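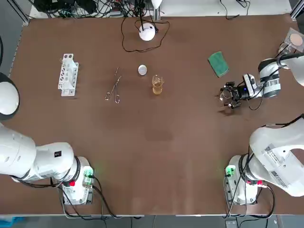 The brown work table, with laboratory objects set out across the top.

Balance calibration moves to the Floleton site

From 12th February, all analytical and top-loading balances used by the Zosdale laboratories will be calibrated at Floleton. The Braludville workshop will continue to handle pipettes and thermometers until October.

Balances with a capacity of 500 g or less should be sent in their original transit cases. Lock the weighing cell, remove the pan and draft shield, and wrap each separately. Larger units will be calibrated where they stand, and the visit must be booked through the Cifuentes scheduling system.

Each certificate will now list eight test points across the working range, plus eccentricity and repeatability. Results are reported with expanded uncertainty at k = 2. Adjustments made before the final readings appear on a separate line, so as-found and as-left values can be compared directly.

After a balance is returned, allow it to reach room temperature before switching it on, then run the internal adjustment and enter the result in the logbook. Certificates in the old format remain valid until their printed expiry date.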